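Hirnon publishes results of its household and shop-floor chore trials

24/07/2018

Hirnon has released the results of its latest trial of machine handling of everyday chores. The trial asked one question: can a general-purpose two-fingered gripper tidy, sort and put away common objects at a rate and error level that a paying user would accept? For most of the chores tested, the answer is no. For a small number it is a qualified yes.

The trial covered 6 chores and 3,398 logged attempts. An attempt was counted as complete only if the object ended in its assigned place, upright where that applied, with no damage and no help from a person. Attempts stopped by an operator were counted as failures. Of the 6 chores, two met the target set before work began.

Objects and work surfaces

Objects were bought from ordinary shops and were not altered to suit the gripper. Tabletops were set with a mix of desk and household items, among them a calculator, a stapler, a stack of thin books and a canister of disinfecting wipes. Object positions were changed between runs. Tall items were placed near flat ones on purpose, as crowding is normal on a real desk or packing bench and is often left out of published tests. 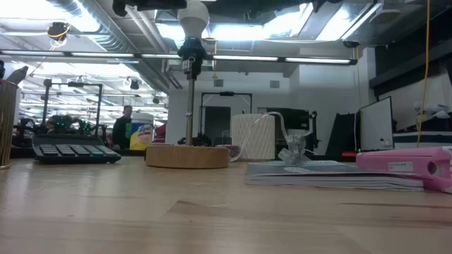

Results by chore

Clearing rigid objects from a table into a tray met the target. So did returning a single item to a marked place on a shelf. Both are slow. A person does either job in a fraction of the time, and Hirnon makes no claim of a saving in labour at present.

Sorting mixed stationery did not meet the target. The main cause of failure was thin objects lying flat, where the fingertips closed above the item or pushed it along the surface. Stacking books failed less often, but covers slid against each other when the lower book was not fully supported.

Wiping down a surface and folding small cloths were well below target. In both, the software could not reliably judge when the job was finished. Cloth folding was stopped after 400 attempts, as further runs were not expected to add useful data.

Grasping in close quarters

Rounded objects were held securely in most attempts once the fingers were level with the widest part. Errors rose sharply when the object stood close to a second item, such as a cup of pens, that the finger could catch on the way in. Where the wrist view is used for the final approach, the fingers themselves can hide part of the object. The Jetden control software, used throughout the trial, estimates the hidden part from earlier views. This worked for plain shapes and was poor for items with handles, loops or loose parts.
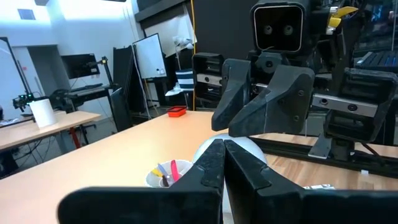
What the results mean for buyers

Hirnon advises households against expecting a general tidying machine on the strength of these figures. The better case is on the shop floor, where the range of objects is known, the bench can be laid out to suit and a member of staff is near enough to clear a stoppage. Kitting and bench clearing are the most likely first uses.

Next stage

A second round will begin in September at the Lumbao site. It will repeat the four chores that missed the target, using the Nestach fingertip set, which has a thinner leading edge for flat objects. Acceptance limits will stay the same so that the two rounds can be compared directly.

The full results table, the object list and the scoring rules are available on request from the Hirnon press office.

Ends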